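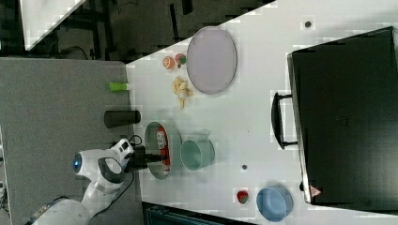
What's the best way to store play kitchen dishes and pretend food so it all gets packed away again at night?

Shallow open tubs on a low shelf, one for dishes and one for food, with anything that won't fit in a tub left standing out on the bench.

Forum > Home and Family > Playrooms and Toy Storage
Thread: Play kitchen stuff EVERYWHERE, show me your systems

wattlebird_jen
Posted 8:14 pm
Ok so the question and answer at the top are the short version from the last thread, and I've been trying to live by it since October. Mixed results! The dishes are fine. Bowls inside bowls, cups in the bowls, the big lavender oval plate goes flat underneath and we're done. It's the food that does my head in. The bananas are an awkward shape, the orange rolls under the couch, and the soft bits pick up every hair in the house.

We've got a low white table for playing on and a Zidar shelf beside it, the one with the 257 mm deep shelves. I've got a 34 litre tub on the bottom and everything gets chucked in there. My four-year-old then tips the whole lot out to find one strawberry. What are the rest of you doing?

pegs_and_tea
Posted 8:31 pm
The big tub is your problem, sorry. Kids can't see past the top layer so out it all comes. I went to two trays from the Jondico range, the low ones with no lid, and the tipping out stopped within a week or so. They slide onto the shelf with a bit of room at the front.

wattlebird_jen
Posted 8:40 pm
Did you sort by colour or by type? I tried "fruit" and "not fruit" and got into a long argument about tomatoes.

pegs_and_tea
Posted 8:43 pm
Type, very loosely. Things you eat off, things you eat. Don't go any finer than that, you'll be the only one keeping it up.

Bruny_Dad
Posted 9:02 pm
Going to disagree with pegs here. We had open trays and they just became flat piles. What worked for us was getting rid of half of it. Put a box up in the wardrobe, swap it every month or so, and the kids act like it's new. With less on the table they play properly too – whole cafes with menus and everything – where before they'd just stir it all around in a bowl and wander off.

wattlebird_jen
Posted 9:10 pm
I do like a swap box in theory. In practice the thing I put away is the thing somebody needs at bedtime. This one would be a disaster if it went in the wardrobe:
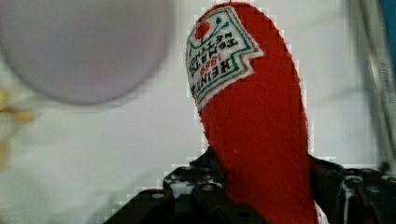 The felt ketchup bottle, current favourite in our house.

It goes on the fruit, it goes in the cups, it comes to the actual dinner table. I got ours at the Poulain shop in Nundano when we were up that way and now I wish I'd bought a spare.

lintroller
Posted 9:26 pm
Oh I love that, it's got the little tomato on the label! How do you clean felt ones though? I put a felt carrot through the machine in a pillowcase and it came out looking like a thumb.

wattlebird_jen
Posted 9:33 pm
Never the machine! Sticky tape wrapped around your hand for the fluff, then a barely damp cloth if it's grubby, and dab, don't rub. Stand it up somewhere airy overnight. I stay well away from any printed bits because I don't trust the lettering to hold on.

Bruny_Dad
Posted 9:41 pm
See, I'd just chuck it in the wash and take my chances. Ours are mostly plastic and they go in the sink with the real dishes.

pegs_and_tea
Posted 9:48 pm
Careful with hollow plastic fruit in the sink. If there's a hole or a seam the water gets in and you end up with black gunk. Ask me about the pear.

wattlebird_jen
Posted 7:22 am
Morning all. I had a go last night after everyone was asleep. Pulled the big tub out, borrowed two baking trays until I can get the Jondico ones, and laid everything out on the table first to see what I was dealing with. Fruit and the plate up one end, bowl and cup in the middle.

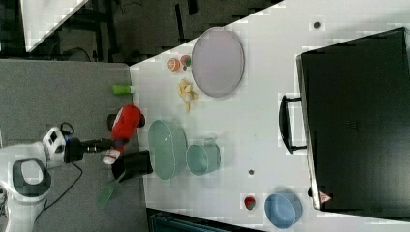 The tall and skinny stuff is what I still can't place. Bottles fall over in a tray and then they're buried, so for now they're going upright in a spare cup at the back of the shelf. I've also pinched Bruny_Dad's idea a bit and put a few doubles in a bag in the linen cupboard, but only things we have two of. If there's a riot I'll put them back.

lintroller
Posted 7:35 am
An old cutlery caddy is good for bottles! The sort with a handle. My daughter carries hers around like a waiter.

Bruny_Dad
Posted 7:51 am
Half points for the linen cupboard. I still reckon you'll be back to the one tub by the end of the holidays.

wattlebird_jen
Posted 8:05 am
Rude, but possible. lintroller, I've got a caddy in the camping box, I'll dig it out after school drop-off and see if it fits the shelf.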